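**Gulluvlow Allotment Association: minutes of the general meeting, 2026-08-23**

Chair: Domenica Ortner. Minutes taken by the secretary, who also had a vote and used it.

**1. Last minutes**

Agreed, after the word "unanimous" was struck out of item 4. It wasn't.

**2. Water**

The July bill is up again. The chair put this down to the dry spell. Plot 8 asked how a dry spell accounts for the meter moving overnight with every tap shut. The chair said the meter might be faulty. Plot 8 said that was the explanation last year too, and the meter was changed then.

Agreed to read the meter at dusk and again at breakfast for a week before anyone pays for a plumber. Plot 8 will do the reading, as he doesn't trust anybody else's.

**3. The Cuvo offer**

Cuvo have written offering a soil "revival" treatment for the whole site at £2000, to be spread in autumn. Their leaflet says that 97 per cent of growers saw better crops. Members wanted to know how many growers were asked, what they were growing, and better than what. The leaflet doesn't say. The chair rang the firm and was told a fuller report could be sent once we had signed.

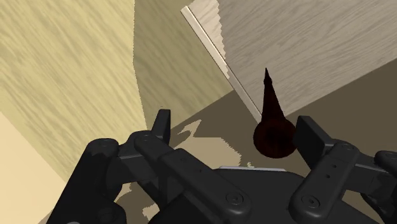
Several people pointed out that the stable on Tuhumury Lane gives away manure to anyone with a trailer. Against this, it was said that the last load was full of bindweed, and two plots are still pulling it out. Plot 14 spoke in favour of Cuvo because her sister's garden had done well on it. Asked whether the sister had also put in a new hose and moved her beans into the sun, she said yes, both.

Proposed: that we decline. Carried, with three against. Proposed: that we ask for a free bag and try it on half of the spare bed, leaving the other half alone. Carried. The secretary doubts the bag will come.

**4. Slugs**

The Ollus traps bought in spring were discussed. Those who have them say they work. Those who don't have them have much the same lettuces. No decision. The remaining traps are in the shed, second shelf, and can be borrowed.

**5. Rents**

The chair suggested a rise to £60 for a full plot. There was a long discussion. It was asked why the rise was needed when last year's was said to be the last for some time. The chair replied that it had been some time. Put off until the water question is settled, as it may turn out we are paying to irrigate the car park.

**6. Any other business**

The gate code has been changed and must not be written on the gate.

Plot 22 has been strimmed up to the path but no further. A letter will go out, the second one.

The pumpkin weigh-in will use the kitchen scales from the hut. An objection that they read heavy was noted. It was answered that they read heavy for everyone.

Meeting closed when it got too dark to read the agenda.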